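In praise of the plastic table

I grew up in a house with a proper dining table. It was dark and heavy, it came from my grandmother, and we were allowed to eat at it roughly 12 times a year. The rest of the time it had a cloth on it, then a thicker cloth on top of that, and woe betide anyone who put a mug down.

So when I moved to Hirkcombe in April I bought a white plastic garden table for 30 pounds, meaning to replace it as soon as I'd saved up. I had my eye on a lovely oak thing at 210 (second hand, a bit wobbly, still gorgeous). Well, the oak thing has gone to some other home and I've stopped looking. I love my plastic table! I've drawn on it, glued on it, mended a radio on it and left a teabag on it overnight, and a damp cloth sorted the lot out, apart from the glue.

People are snobbish about plastic furniture indoors. They'll say it looks like a café terrace, or a student house, or that you've run out of chairs and ideas. But a table you're nervous of isn't much use to anyone. Mine gets breakfast, bills, seedlings and whatever has lost its batteries, often all at once, and I don't follow anybody round with a coaster.

I'll give the snobs one thing, the patterned tops do hold crumbs. An old toothbrush gets them out, or you can take the table outside and tip it over, and try doing that with oak. 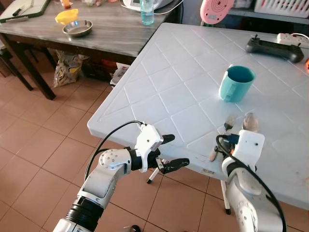
Turquoise mug, game controller, power strip: a white plastic table taking all comers, with a smarter marble-patterned one behind.

I like a marble look as much as the next person, and if you've room for both sorts, lucky you. I just know which one I'd pull a chair up to with a cup of tea and a job to do. My mother still has Gran's table, by the way. It's under three cloths now.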